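Section 4. Configuring the pick sequence for clutter pages

This section explains how to set up the perception and planning part of Norklow for hand-held gripper recordings made in homes. It is assumed that you finished Section 3 and that the Skullum service is running on the same machine. If the status page of Skullum shows a yellow bar, go back and repeat the pairing before you continue.

Revision of 7 September 2023. Changes in this revision were written by Marcela Ďurica and checked by Čestmír Kováčik. Paragraph 4.3 is new.

4.1 Load the session

1. Start Norklow from the folder where it was installed. Please do not start it from a shortcut on the network drive. The planner then looks for its tables in the wrong place and the error message is not helpful.

2. Open the Session menu and choose Import. Select the whole session folder, not the single files inside it.

3. Wait until the counter in the lower bar stops. For a session with 376 clips this takes a few minutes on a normal office computer.

4. Check that the left and the right gripper have their own track in the timeline. If you see one track only, open Session, Tracks, and press Split by Device.

Note: The names of the tracks are taken from the pairing. If you changed the names in Skullum after the recording, the old names stay in the session. This is intended.

Caution: Do not rename the session folder while it is open. The index will be written to the old path and you lose the marks you have made.

4.2 Set the gripper mask

The gripper is visible in almost every picture, so the detector must know which pixels belong to it. If the mask is missing, the finger pads will be proposed as objects, and the planner will try to grasp its own fingers.

1. Select a clip where the jaws are fully open and the background is quiet.

2. Press Mask, then New from Clip.

3. Move the slider Width until the outline covers both jaws completely, with the pads. It is better to have the outline a little too wide than too narrow.

4. Close the jaws in the preview with the Aperture slider and look if the outline follows. When it stays behind, set Lag Frames to 3 and try again.

5. Save the mask under the name of the device.

6. Repeat steps 1 to 5 for the other gripper.

Note: The second gripper often comes into view from the side. For this case turn on Foreign Mask in the same dialog. It uses the shape saved for the other device and places it from the tracked pose. Both devices must have a saved mask before this works – otherwise the check box stays gray.

4.3 Prepare the object proposals

The detector gives a list of proposals for each key picture. The default settings come from the tests on tables and shelves, and they are too strict for soft surfaces. Blankets and quilts have folds, and a fold can look like the edge of a thin object. For this reason there is now a separate profile called Soft Surface.

1. Open Perception, Profiles, and choose Soft Surface.

2. Leave the Edge Weight on 42. Lower values were tried by Branislav Vlček and gave many false objects along the folds.

3. Turn on Container First. The detector will then search for trays, lids and boxes before it searches for loose items, and what lies inside is linked to its container.

4. Turn on Printed Surface Merge. Without this, a book cover with drawings and large titles is divided into many small proposals, one for each printed shape.

5. Set Clear Film to Ask. In this mode the program does not decide alone about transparent bags. It shows you the region and you confirm if the bag is one object together with its content.

6. Press Run on Key Pictures. The first run is slow. Later runs use the stored features and are quicker.

Caution: Do not use the setting Clear Film: Ignore for sessions with packed food or toys. A bright reflection on plastic will then be handled as a hole in the object, and the grasp point can be placed on the background.

4.4 Review the proposals

When the run is finished, the review window opens with the key pictures in order of difficulty. The most difficult one comes first.

1. Look at the whole key picture before you press any button. Reviewers who start directly from the list often confirm a proposal which belongs to the blanket.

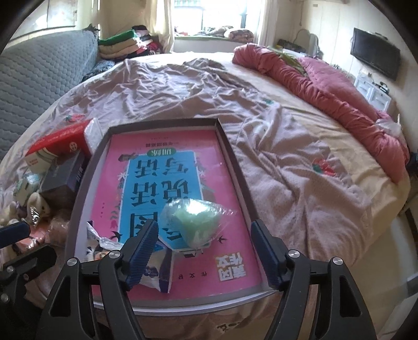
Figure 4-2. Key picture before review: workbook and wrapped items in a box lid, with both grippers in view.

2. Confirm the container. In Figure 4-2 it is the lid with the dark raised edges. The outline must follow the edges also where a gripper covers them.

3. Confirm the large flat object inside. The pink workbook must be one proposal. When its blue panel is listed separately, select both entries and press Merge.

4. Answer the questions about clear film. The plastic bag on the workbook holds a light green object, so the answer is One Object with Content.

5. Mark items that are partly behind the gripper as Occluded, for example the white and dark blue snack packet. The planner will then wait for a better view and will not calculate a grasp from half of the outline.

6. Reject everything that is printed or sewn on fabric. The strawberries on the blanket are a typical case. Use Reject as Pattern, not the simple Reject, so that the detector can learn from it.

7. Press Next.

Note: Text in any script is read only for the object label. It has no influence on the grasp. If a label is wrong or upside down you can leave it.

4.5 Send the plan to the simulator

1. Press Plan. Each confirmed object gets a score from 0 to 100.

2. Objects with a score under 55 are shown in orange and are not sent. You can change this limit in Planning, Limits, but please write the reason in the session notes.

3. Choose the target simulator and press Send.

4. If the plan comes back with the message "support not flat", open the container entry and set Support to Compliant. Then repeat step 1.

Problems with the Soft Surface profile should be reported to Kamil Čierny. Attach the session log and the mask files of both devices.

Continue with Section 5, Replay and Timing.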